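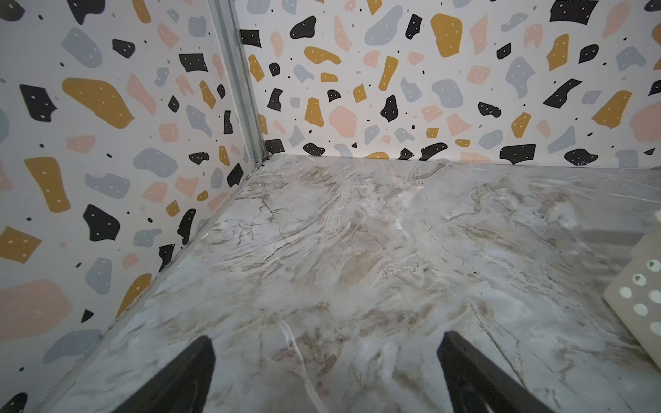

*Open fingers over the marbled floor of the test enclosure at Trallent.*

The safety lead at Trallent has a rulebook that runs to 50 pages, and she would like it to be 13. "The first one was written in 2007," she says. "It had a page on fax numbers. People obeyed that page beautifully."

Her favorite rule is number 9: open the fingers, then stop, then check. "Open is a state you can check by eye," she says. "'Probably open' is how we lost a sensor in July."

I ask about the walls, which are covered in mustard, pink and black blobs. She sighs. "Plain white walls make everyone look clever. If a vision system only works in front of white, I want to know before the customer does." The glossy floor earns its place the same way. Reflections, she says, are very good at humbling engineers.

And the dark bits in the back corner? "Housekeeping is section four. Section four is widely admired." She writes something down – I suspect it concerns section four.

Fulis, the supplier, prefers its own checklist, which has a box for "area tidy" and no box for who looked. Trallent added a line for initials. "They asked whether the initials were mandatory," she says. "I told them to initial here if they'd understood the question."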